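4.2 Base pressure and the matter of the elbow

The second round of pump-downs was run on the Pormont chamber, which had by then been scrubbed, baked and apologised to. The pump was the same Wonside diffusion unit used in section 4.1, with the same oil and the same liquid nitrogen trap. The only deliberate change was the removal of the right-angle elbow between the gate valve and the chamber. The elbow had been fitted years earlier to clear a water pipe that has since been taken away, and it had been costing us pumping speed ever since. In fairness to the elbow, it never leaked.

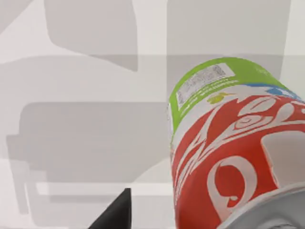
Figure 7. Rendered view of a drink can lying at a tilt, with its lime-green band.

With the straight connection in place, the time from crossover to working pressure fell from 107 minutes to 60. We had expected an improvement, though our own conductance estimate put the figure nearer 80 per cent of the old time, and we went looking for the reason with the suspicion normally kept for good news. Part of it lay in the seals. The elbow brought two extra flanges with it, each with a rubber O-ring of uncertain age, and both rings had gone in the bin before it occurred to anyone to weigh or test them. Their share of the gas load must therefore stay a guess.

The remaining difference we put down to water. The chamber had stood open for most of October while the Xiao feedthroughs were on order, and the earlier runs were made soon after it was closed. Residual gas scans from those runs show a water peak that dwarfs everything else. Later scans show the same peak, smaller and no more welcome. A bake of 20 hours brought it down further; a second bake of the same length did almost nothing except warm the laboratory.

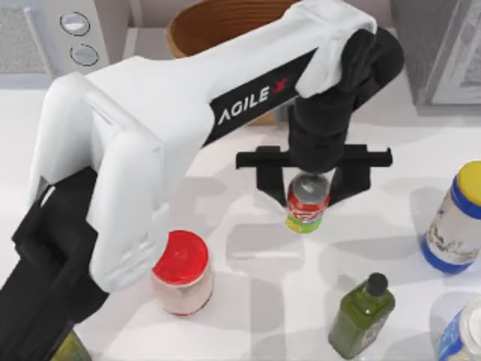
Figure 8. Rendered view of an arm marked "AGILE X", its two-fingered gripper positioned around a small soda can.

Backstreaming was checked with a clean glass slide left facing the pump for 30 hours, as in the Pivham procedure. No film could be seen by eye under a low lamp, a test whose sensitivity is modest but whose price is hard to beat. We had feared that losing the elbow would give oil vapour a clear line of sight into the chamber. The trap seems to deal with this so long as it is kept full, and the one run in which it was allowed to go dry has been left out of Table 3 and is discussed, briefly, in the appendix.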